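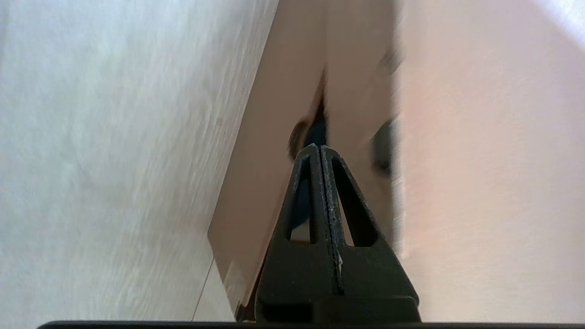

My neighbor's opinion on the Urninen dehumidifier was that I'd have been better off opening a window and keeping my money. She has lived in this building a lot longer than I have, so I did listen, and I did try the window thing for all of September. The bedroom closet still smelled like an old tent. So I bought the Urninen!

I've had it since November and I'm mostly happy. It's the mid-size one, with the tank that slides out the front, and it cost me $335 with the hose thrown in. I was also looking at the Nindo, which is cheaper and cuter (it comes in a pale green I still think about), but the tank on that one lifts out from the top and I know myself - I would have dumped it down my pajamas the first week.

Setup was nothing. You stand it up, leave it a few hours if it's been on its side in the delivery truck, and plug it in. The cord is short, though, and the manual tells you not to use an extension, so mine lives on the wall by the bathroom door whether I like it there or not.
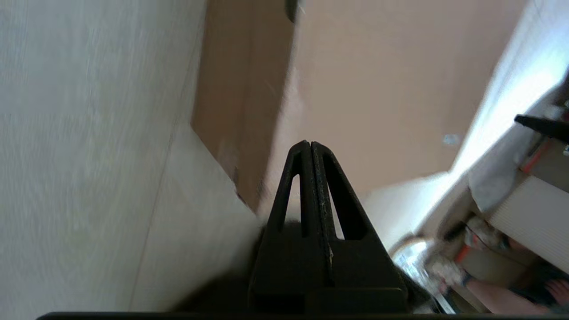

The noise is the part I'd want to know before buying, so let me be clear about it. On low it's a hum, and I sleep fine with the door open. On high it sounds like a window AC from when I was a kid, and I have to turn the TV up. I run it on high for four hours in the afternoon and then drop it to low before dinner, and that seems to be enough. The closet smells like a closet now. My towels dry overnight, too, which they never did last winter.

Things I don't love: the little light that tells you the tank is full is bright blue and you can't turn it off (I put tape over it). It beeps six times when it's full, even at 3 a.m. The filter pulls out easily but it's a pain to get seated again, and if it's crooked the machine just refuses to start without telling you why. I spent a whole evening convinced I'd broken it.

I called Visser, the store I got it from, about the beeping and they were nice but no, there's no way to shut it up short of running the hose to a drain. I've done that now with the hose going into the tub. Ugly, but quiet.

My sister-in-law has the big Borlow in her basement and swears by it. It's meant for 2000 square feet, so it would be silly in my place, but if you've got a whole damp basement I'd look there first. For an apartment I'd get the Urninen again, and I'd buy the spare filter at the same time, which I didn't, and shipping on just the filter is ridiculous.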